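Getting a Ski Condo Ready for Winter: Household Tips for Owners and Renters
By Ama Alhassan

My unit is a two-bedroom on the second floor at Elledard, and I have opened and closed it for winter enough times to have made most of the mistakes. These tips are for a condo that sits empty on weeknights and fills up with wet people on weekends. If you live in yours full time, skip the part on thermostats.

Heat

Set the thermostat at 55 when you leave, never off. Your building may have its own minimum written into the bylaws, so look there first. Open the cabinet doors under the kitchen and bathroom sinks so warm air reaches the pipes. If your unit has baseboard heaters, pull the beds and the sofa away from them and vacuum the fins before the first cold night. The burned dust smell comes from skipping this.

Close the bedroom doors only if every bedroom has its own heat. In my place the back bedroom borrows heat from the hall, and with the door shut it was 42 degrees in there one February morning.

Water

Turn off the main valve every time you leave for more than a day. Then open the kitchen faucet to drop the pressure and close it again. Check with the building first if your unit has sprinklers or a shared boiler, as those may be on a line you should not touch.

Replace rubber washing machine hoses with braided ones. Write the date on a piece of masking tape and wrap it around the hose.

Boots and wet gear

Put a boot tray inside the door and a second one in the closet. Line them with flat river stones or an old oven rack so boots sit above the melt. Take the insoles out at night. Stand them on edge, not flat.

Gloves dry best cuffs down over something that lets air in. I use empty wine bottles for the big ones and whisks for the kids' mittens. Keep all of it away from the baseboards.

A cheap box fan pointed at the coat rack does more than turning the heat up. Run it on low overnight and crack a window in the bathroom.
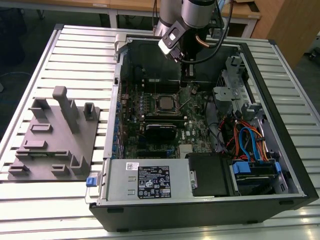
Ski wax is the other thing that comes in with the gear. If it gets on the carpet, let it harden with a bag of ice on top, then chip off what you can with a spoon. Lay a brown paper bag over the rest and go over it with a warm iron, no steam. Move to a clean part of the bag as it soaks through. Test in the closet first if the carpet is synthetic.

Windows and doors

Wipe the bottom of the window frames dry each morning when the unit is full. Four people and a pot of chili put a lot of water in the air. Run the range hood while cooking and for a while after.

For the balcony door, clean the track with an old toothbrush and a vacuum, then rub a plain candle along it. Don't use cooking oil – it collects grit and the door will stick by spring. Clear the snow from the outside sill before you leave or it freezes the door shut.

Electronics

If you keep a computer up there, let it reach room temperature before you switch it on. Unplug it when you leave. Once a season, shut it down, unplug it, take the side panel off and clear out the dust with canned air in short bursts. Lint from fleece and wool blankets gets into everything. The same goes for the back of the TV and the vents on the router.

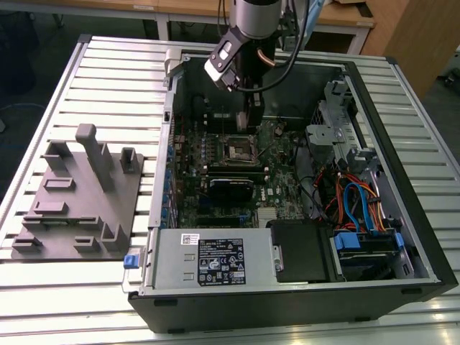

A desktop tower on its side with the panel off.

Put the router on a surge strip. The power at Elledard blinks when the wind comes over the ridge, and I lost one the first winter. Leave the router plugged in if you have a thermostat you check by phone.

Kitchen

Keep dry goods in glass jars or metal tins. Mice come in when the cold does, and a plastic bag of rice won't stop them. Push steel wool into the gaps where pipes go through the wall, including behind the stove.

Leave these in a cupboard so you don't have to drive down to the store in Girnura after dark:

Two cans of soup per person
Coffee and filters
Matches and a flashlight
Dish soap
One roll of paper towels more than you think

Empty the fridge on your way out if you won't be back for 2 weeks. If you turn it off, prop the door open with a rolled towel and leave an open box of baking soda inside.
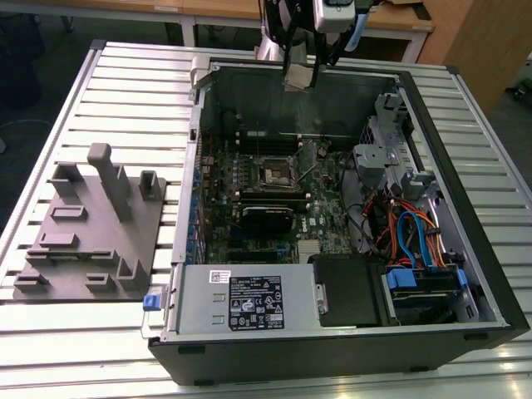

Linens go in a lidded bin with a bar of unwrapped soap. Strip the beds before you leave and make them when you arrive. Sheets left on a cold bed all month feel damp when you get in.

Before you lock up

I keep a list taped inside the coat closet. It has 13 lines on it now, and these are the ones guests forget:

Water off at the main
Heat at 55
Sink cabinets open
Trash and recycling taken down
Balcony door locked, bar in the track
Boot trays emptied into the tub
Spare key back on its hook

Tape the number for your building manager to the same door, in large print.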